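Visit to the Damska indoor bowls centre, November 2023

Eleven of us went over from the club, leaving at eight and getting there a little before ten. Genowefa Tokarz, who runs the coaching side at Damska, met us at the door and took us straight through to the green.

It is a six-rink hall with a carpet laid over underfelt. The old carpet had gone flat along the middle rinks and was replaced in February. Genowefa said the new one ran slow for the first few weeks and has settled since. We were allowed two ends each on rinks 3 and 4. Most of us were heavy with the first bowl and short with the second. The draw is wider on the forehand than we get at home, and Shafiq Sarkar was the only one to find it quickly.

The ditches are lined with rubber strip and the banks are padded. Lighting is in long rows across the rinks, so there is very little shadow at the head.

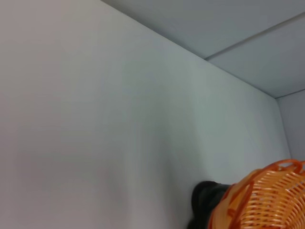
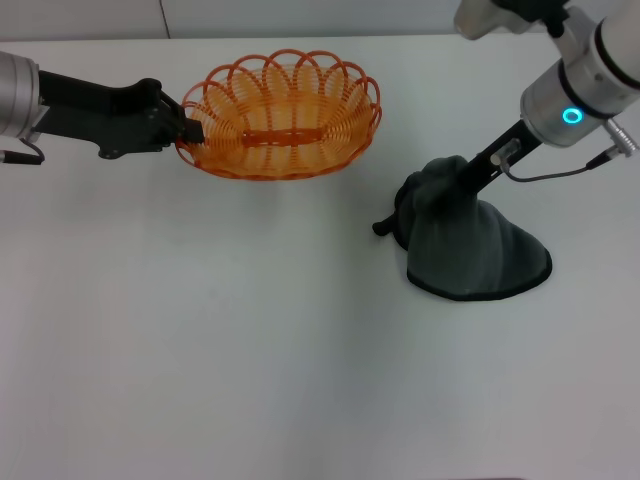 After coffee we went upstairs to see the library. It holds 96 bound volumes of county handbooks, a long run of fixture cards and a good many tour brochures. The earliest handbook is missing its cover and the first few pages. Visitors can read anything on the open shelves but nothing goes out on loan. Shafiq looked up the pairs results for his old club, Kutine, and found his uncle's name spelt two different ways in the same season.

Membership stands at 105, with 31 of those joining through the beginners' course. The course is six evenings, bowls provided, flat shoes needed. The winter league has 36 fixtures and matches are 18 ends, where ours are 21. The afternoon sessions are full. There is space in the evenings and they would welcome a visiting side.

Lunch was soup and rolls, £6 a head, paid at the bar. We then played a friendly of three triples, lost two and won one. Shafiq skipped the winning rink.

Parking is at the rear, entrance from the side road. The front gate is kept locked. There is a lift to the upper floor but it is narrow. Genowefa has offered us a return date in the new year, and anyone wanting to play should put their name on the sheet in the clubhouse.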